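Fil un peu long sur la collecte de démonstrations avec des pinces tenues à la main. Ce qui suit concerne la campagne Drellgate, côté acquisition. L'apprentissage viendra dans un autre fil, quand Ute Fuchs aura fini ses courbes.

1/ Le jeu compte à ce jour 3755 épisodes retenus. Un épisode = une tâche, un opérateur, une prise continue, du premier mouvement à l'ouverture finale des doigts. Pas de montage, pas de recollage. Une prise interrompue est une prise rejetée.

2/ Pas de téléopération dans cette campagne. L'opérateur tient la pince, fait le geste, et on enregistre la trajectoire de la pince, l'ouverture des doigts et l'image vue depuis l'outil. Le robot n'intervient qu'à l'évaluation.

3/ Conséquence immédiate : on peut travailler dans n'importe quelle pièce. On s'installe, on calibre, on enregistre. La variété des fonds vient des lieux eux-mêmes et pas d'un décor que l'on déplacerait entre deux prises. 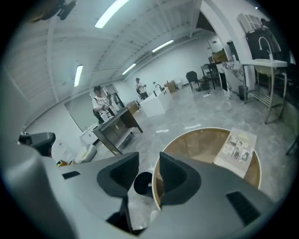 4/ La question qui revient le plus : faut-il vider la pièce ? Non. Des gens qui passent ou qui travaillent à l'arrière-plan, c'est la condition normale d'usage. Une politique entraînée sur fond neutre se dégrade dès que quelqu'un traverse le champ. Nous l'avons mesuré sur le premier lot, et nous avons jeté le premier lot.

5/ En revanche, on fige l'éclairage pendant une série. Plafonniers allumés ou éteints, peu importe, mais pas de changement au milieu. L'exposition de la caméra est verrouillée au début de chaque série. Une série = 8 prises, puis recalibration.

6/ Sur la recalibration : Knut Schmieder a plaidé pour l'espacer davantage. Essai fait, la dérive de la mesure d'ouverture devenait visible dans les graphes avant la fin de la série. On est revenus à 8. Le temps perdu est réel, le temps perdu à nettoyer après coup l'est davantage.

7/ Le plan de travail. On préfère une table ronde à une table rectangulaire. Avec un bord droit, le modèle s'accroche au bord et s'en sert de repère d'orientation, ce qui donne de jolis résultats sur place et de mauvais ailleurs. Hypothèse de Lieselotte Weidemann, confirmée par une ablation assez sommaire (je préfère le préciser).

8/ Le placement des objets est tiré au sort par un script avant chaque prise. Les opérateurs croient placer au hasard. Ils placent au centre, légèrement côté main dominante. Les histogrammes sont sans appel.

9/ Passons au bimanuel. Deux pinces, un opérateur, et les ennuis changent de nature. Le problème principal est la position relative des deux outils. Chaque pince a sa propre trajectoire estimée, correcte prise isolément, mais une petite erreur sur chacune suffit à rendre inutilisable un passage de main à main.

10/ D'où les marqueurs carrés sur les pinces, vus d'en haut. Ils fournissent une pose relative quand ils sont lisibles tous les deux. Quand un seul l'est, on garde l'estimation propre à chaque outil et on étiquette le segment comme incertain. On n'interpole pas en silence.
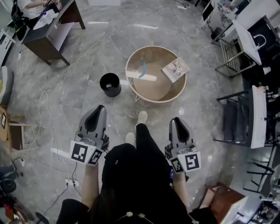
11/ Les occultations viennent surtout des avant-bras. Consigne donnée par Usa Phromma aux nouveaux opérateurs : coudes écartés, et une pause pinces immobiles avant le premier contact. La pause sert d'ancrage pour l'alignement temporel. Elle est retirée à l'export, sinon le modèle apprend à attendre. Il l'a appris une fois, très bien.

12/ Synchronisation : horloge commune aux flux, vérifiée au début et à la fin de chaque série. Tolérance de 2 images entre deux flux. Au-delà, rejet automatique. Aucune dérogation, même pour une belle prise.

13/ Critères de rejet manuel, dans l'ordre de fréquence constaté :
— objet hors du champ de l'outil au moment de la saisie
— reprise d'appui avec la main au lieu de la pince
— vitesse excessive, image floue
— opérateur qui corrige une erreur sans lâcher l'objet

14/ Ce dernier point a fait débat. Ottmar Pfeiffer voulait garder les corrections, à raison : elles contiennent des états que l'on ne voit jamais dans une démonstration propre. Compromis : elles partent dans un sous-ensemble séparé, nommé Sestitska, étiquetées à la main. Elles ne sont pas comptées dans les 3755.

15/ Relecture : chaque épisode est vu par 3 personnes, dont une qui n'a pas assisté à la prise. Les désaccords portent presque toujours sur l'instant de fin de tâche. Nous avons réécrit la définition deux fois. Version actuelle : doigts ouverts, objet stable, outil dégagé.

16/ Format de sortie : un fichier par épisode, métadonnées séparées, identifiant de lieu obligatoire. Sans identifiant de lieu, impossible de découper apprentissage et test proprement. Si des épisodes de la même pièce se trouvent des deux côtés, le score de test ne vaut rien.

17/ Le lot Vurkthorpe est intégralement réservé au test pour cette raison. Personne dans l'équipe d'apprentissage n'y a accès avant décembre. Ute proteste, le répertoire reste fermé.

18/ Question reçue en privé : pourquoi ne pas compléter en simulation ? Pour le rigide, on le fait. Pour le papier, les sachets et tout ce qui plie, l'écart au réel nous coûte plus que les prises. Avis valable pour nos tâches, je ne généralise pas.

19/ Autre question : le débit. Il dépend presque entièrement de la remise en place entre deux prises, très peu du geste. Avant d'optimiser la pince, chronométrez le rangement.

20/ Le script de tirage des positions et l'outil de vérification des horloges seront déposés sur Triantafyllou après relecture par Knut. Les trajectoires bimanuelles attendront : il reste des segments incertains à reprendre, surtout dans les passages de main à main.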